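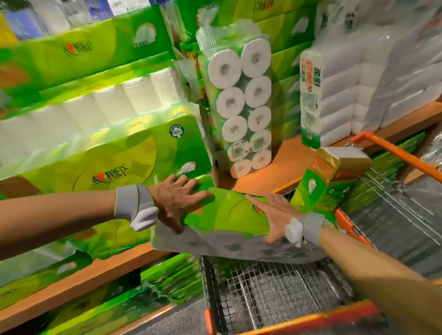

*Big green pack, orange-handled trolley.*

**Vornside General > Cast & Comings and Goings**

## Amparo Montoya leaving? (spoilers up to the current Nokelell episodes)

**kettle_on_again** wrote:

Started this on February 28, 2017 so we can all look back and see how wrong I was.

My theory is that Amparo Montoya is off. Dr Ines Prior has had no story since the flood, she's stopped wearing the good coat, and last night she told Colin she'd "always wondered about Canada". You do not wonder about Canada in *Vornside* unless your agent has been on the phone. Rhona wondered about Canada. Little Pete wondered about Canada, and he was nine.

Anybody heard anything?

---

**marjoram** wrote:

Not this again. She was leaving in August too, according to this board, and all that happened was she got a fringe.

---

**DriedUpCanal** wrote:

The fringe was a story, to be fair. It got more screen time than the inquest.

I don't buy it either. Wivon don't let people go quietly. If she was leaving there'd be a trailer with slow piano and somebody standing on the quay in the rain. We've had no piano.

---

**kettle_on_again** wrote:

> We've had no piano

There was a cello on Monica's birthday and I didn't like the sound of it.

---

**BarbaraFromTheFerry** wrote:

I've watched since the first episode and the trouble started when they gave her the husband. Ines was brilliant on her own. She came in as the locum, she was rude to everybody, she drove that awful little car. Then they married her to Greg Escobar and she has spent her time since then in a kitchen holding a mug and asking what's wrong. What's wrong is Greg, love.

---

**marjoram** wrote:

Sorry but the Escobar wedding is the best thing Montoya has done in it. The bit in the registry office car park, where she reads the letter and just folds it up and goes in anyway? No dialogue at all. I'd swap the whole of last year for that.

---

**BarbaraFromTheFerry** wrote:

I'll give you the car park. I won't give you the 200 kitchen scenes that came after it.

---

**lesser_spotted_dave** wrote:

Casual viewer, please be gentle. Is Ines the one who was in prison or is that the other doctor?

---

**DriedUpCanal** wrote:

Both doctors have been in prison. It's practically on the application form.

---
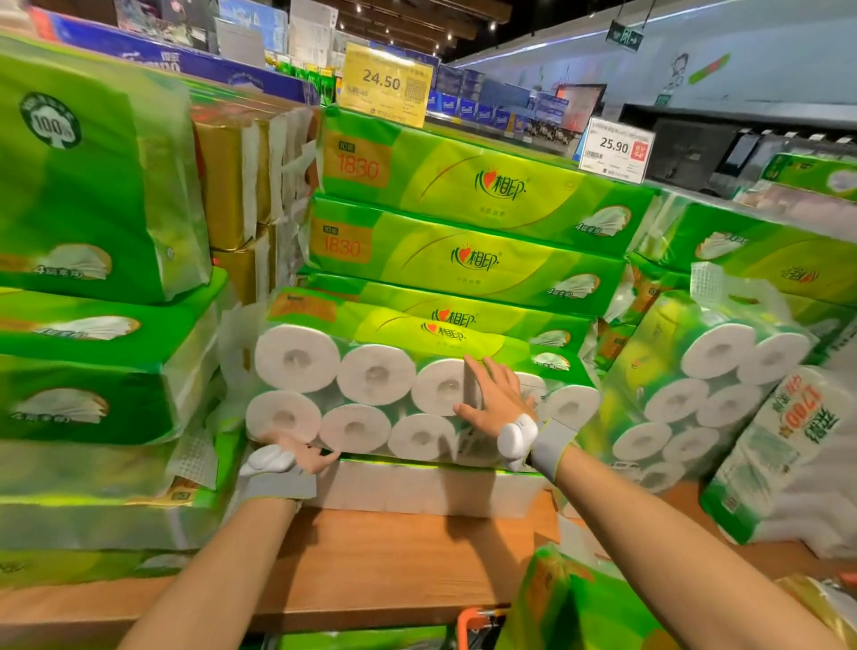 *Both hands on it. White rolls, green band across the top.*

---

**pollyfilla** wrote:

Right, I can add something, for what it's worth, which may be the price of a stamp. My cousin does hair for a touring theatre and the word there is that Amparo Montoya has been asked about a play in the autumn. A proper play, two acts, an interval, people coughing. That could mean she's leaving. It could also mean she has six weeks off and Ines goes to look after a sister we have never met.

---

**kettle_on_again** wrote:

THANK YOU. Canada, no coat, a play. I rest my case.

---

**marjoram** wrote:

You've got a cousin's hairbrush and a cello. I've seen stronger evidence in the Vornside police station, and they arrested a man for having a limp.

---

**quayside_quentin** wrote:

Can we talk about how she's been used, though, whether she's going or not? I went back through the old ones on Nokelell when I had flu. She started at 38 playing somebody with an actual job. You saw her *being a doctor*. There was the whooping cough story, the farmer who wouldn't come in, the night she got the dose wrong and didn't own up for weeks. When did Ines last see a patient? She walks through the surgery carrying a folder. I'd like to know what's in the folder.

---

**DriedUpCanal** wrote:

Brochures for Canada.

---

**BarbaraFromTheFerry** wrote:

Quentin is right and I want it noted that I said so, as I don't intend to make a habit of it.

The dose episode was what got me writing in. Proper letter, in an envelope. I had one back signed by somebody at Wivon thanking me for my interest in the ferry timetable.

---
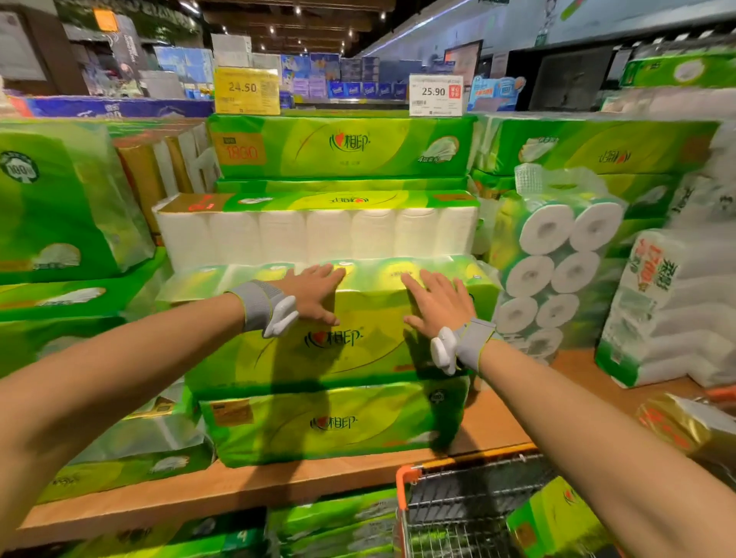 **marjoram** wrote:

I still think you lot are blaming Montoya's character for what is really a problem with the episode length. When they went from the half hour to the full hour they didn't get any more plot, they only got more of the same scene. Greg comes in, Greg looks at the post, Greg goes out, and then Colin comes in and asks where Greg is. It's one big green multipack of loo roll sitting on top of another big green multipack of loo roll, same red heart on the front, and you're pressing on the top one wondering if there's anything else in there. There isn't. There was never going to be. Put it back to half an hour and Ines would be seeing patients again by the summer.

---

**quayside_quentin** wrote:

Disagree. Some of us liked the hour at first. The flood needed it. Those rooftop scenes would have been ruined if they'd had to cut away to the café every three minutes.

---

**marjoram** wrote:

The flood was ONE week. You can have a long episode for a flood. You don't need a long episode for Colin's conservatory.

---

**pollyfilla** wrote:

I will not hear a word against Colin's conservatory. The planning meeting was the only time this year I've laughed on purpose.

---

**lesser_spotted_dave** wrote:

Which one is Colin?

---

**DriedUpCanal** wrote:

Beard. Owes everyone money. Not a doctor, so only been in prison the once.

---

**kettle_on_again** wrote:

Bringing this back to my being right. Has anyone looked at the new opening titles? Ines used to be third, after Monica and the dog. She's now in the group shot by the harbour wall, half behind Greg. You can see her left ear and a bit of scarf. That isn't how you treat somebody who's signed on again.

---

**BarbaraFromTheFerry** wrote:

They moved Monica in the titles before and she stayed another 18 months. I've still got the petition, 4,000 names, and it made no difference to anything except my printer.

---

**quayside_quentin** wrote:

Did Monica ever find out about the petition?

---

**BarbaraFromTheFerry** wrote:

She sent a signed photo. It was made out to Brenda.

---

**pollyfilla** wrote:

Cousin update: the play is now "maybe not a play". Might be a radio thing. She's gone off to do wigs in Hull and isn't answering.

---

**marjoram** wrote:

So to sum up the evidence, a person may be on the radio.

---

**kettle_on_again** wrote:

Laugh now. When Greg is stood at that airport with his awful holdall I'll be expecting apologies in writing. Marjoram first, then the rest of you alphabetically.

---

**DriedUpCanal** wrote:

If it's a choice I'd rather Greg got on the plane and Ines kept the house. Has anyone asked Greg how he feels about Canada?

---

**BarbaraFromTheFerry** wrote:

I'd drive him.

---

**lesser_spotted_dave** wrote:

Just watched tonight's. The one with the fringe has bought a suitcase. Is that her?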